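Subject: Re: [textile-frames] Printed cloth on slotted rail: tension, joints, shrinkage

This answers the question from July about whether a knit can be used in place of a woven on slotted aluminum rail. I held off until the second set of panels at Wukstead had been through a full heating season's worth of humidity swings in the test closet. The short version is that a knit can be used, but the cutting allowance in the list notes is wrong for it, and the corner detail needs to change.

Background for those who joined after the split from the old list. The panels at Wukstead use the Tandico rail with a flat plastic spline pushed into the slot over the cloth. The earlier panels at Campbell used the same rail with double-sided tape and a cover strip. Tape is faster to fit and slower to remove, and it gives no way of re-tensioning without replacing the tape. I no longer recommend it for anything wider than a door.

With a large print the tension matters more than it does with a plain cloth. A plain cloth hides uneven pull until the light comes from one side. A spot pattern shows it at once, as the spots go oval along the line of greatest stretch. Judge this square on and by eye level only. A wide view makes the spots nearest the edges look larger and stretched even when the cloth is perfectly even, so a photograph is a poor basis for accepting or rejecting a panel. Pink leopard cloth, corner posts in silver rail: 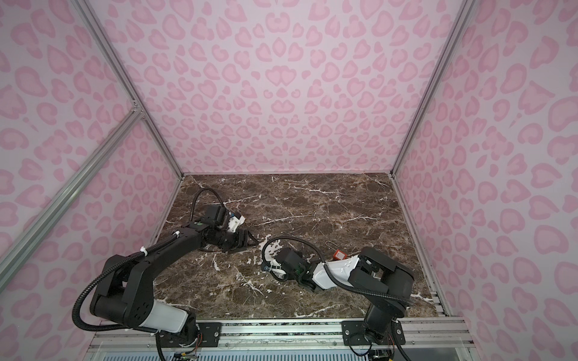

Fotis Petridis wrote on 2010-10-03:

> I would still prefer a woven for walls. The knit is easier to pull
> around a corner, but it keeps creeping for weeks, and after that the
> repeat no longer lines up from one panel to the next. The Tokumance
> sheet gives one figure for shrinkage and doesn't say in which
> direction it was measured.
>
> Second, I don't think the corner should be wrapped at all. If each
> wall is its own panel you can take one out without touching its
> neighbors. A wrapped corner means all of it comes down for one stain.
>
> Third, has anyone measured what a diagonal brace does to the cloth
> behind it or in front of it? I get a faint line where the cloth
> touches the rail, and it does not brush out.

Taking these in order.

Creep

Agreed that a knit creeps. I disagree on how long. I marked a panel with two stitched points 1,232 mm apart and measured the distance at each visit. Nearly all of the growth was in the first nine days. After 21 days I could no longer separate the change from my own reading error, which I put at 2 mm. The cloth was hung loose overnight before fitting, and I suspect that accounts for the difference from your result. If yours went from the roll straight onto the rail, the roll tension was still coming out of it while you were measuring.

The direction question is fair. I washed and dried three squares from the same roll and the shrinkage along the length was clearly greater than across it. A single figure is not usable. Cut your own squares.

Wrapped corners

Here I have changed my mind and now agree. Separate panels cost one extra spline run per corner, and the post has to have a free slot on each of the two faces. If the slot is already taken by a bracket, stop the spline short on either side of the bracket and hand-stitch the gap. The stitching won't be noticed on a busy print. On a plain cloth it will be, and the bracket should be moved.

Braces

I haven't measured it. The line you describe sounds like abrasion where the cloth rests on the edge of the rail. Some rail comes with a sharp edge along the slot after sawing, and the cut ends are worse. Options are to set the brace on the outside of the cloth line with a spacer, or to run felt tape along the contact edge. I have used the felt and seen no line so far, but that panel has only been up since July, so treat it as provisional.

Revised fitting procedure

Proposed replacement for section 4 of the list notes. Comments to the list, please, and not to me directly.

1. Unroll the cloth and leave it flat or hung loose overnight in the room where it will be used.

2. Cut with an allowance of 40 mm per side for a woven and 25 mm for a knit. The old notes gave 40 for both, and with a knit the surplus bunches in the slot.

3. Deburr every cut rail end with a fine file. Run a scrap of cloth along the slot edge. If it snags, file again.
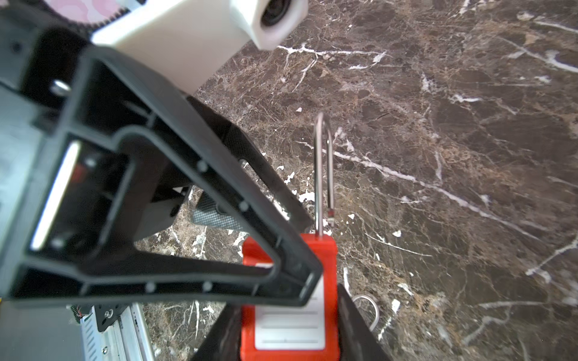
4. Start the spline at the middle of the top rail and work outward. Do the bottom next, then the sides. Leave the last hand's width at each corner open until all four sides are in.

5. Check the print against a straightedge at mid-height. Correct by lifting the spline on one side only.

6. Close the corners. Trim to 10 mm, no shorter, or there will be nothing to hold when the panel is re-tensioned.

7. Re-tension after three weeks if the cloth is a knit. A woven can be left.

Open items

Spline supply. The reel I bought came as 359 feet and I have most of it left. Anyone within reach of Campbell who needs a length for testing can have one for the postage.

Flame treatment. My washed squares were untreated cloth. If someone has before-and-after squares from treated knit, the shrinkage numbers would be useful, with the direction marked.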